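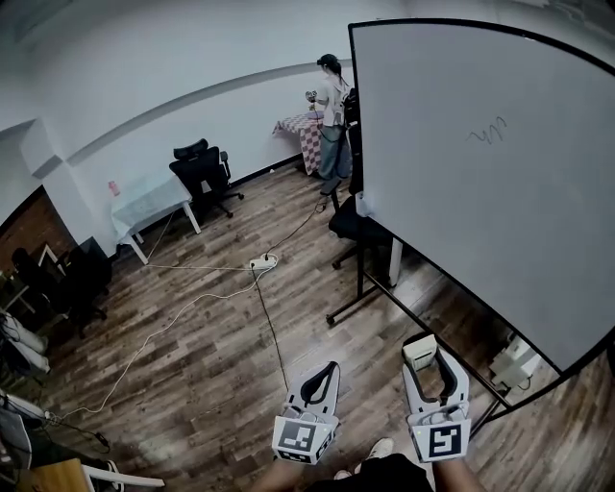
Wood-grain laminate flooring in brown and gray tones.

Hollik Brings Its Floor Lending Library to Eren

Hollik, the home repair nonprofit, is opening a second lending library in Eren this October, and the shelves are already filling up! Residents will be able to borrow saws, spacers, knee pads and pull bars for up to 3 weeks, free of charge, along with leftover planks from a stock of 400 boxes donated by local builders.

"People have been asking us for this since the day we opened in Lokier," said Tonantzin Arriaga, director of Hollik. "A bedroom floor is a great first project, and we can't wait to see what our new neighbors do with theirs."

Detlef Eichhorn, a flooring installer for most of his working life, will teach evening classes on measuring, cutting and laying click-together planks. Each class has room for 50 people – beginners are very welcome – and starts at 6:30 p.m. in the main hall.

Sign-up for classes opens at the Lokier library desk in October. Library cards from either location will work at both.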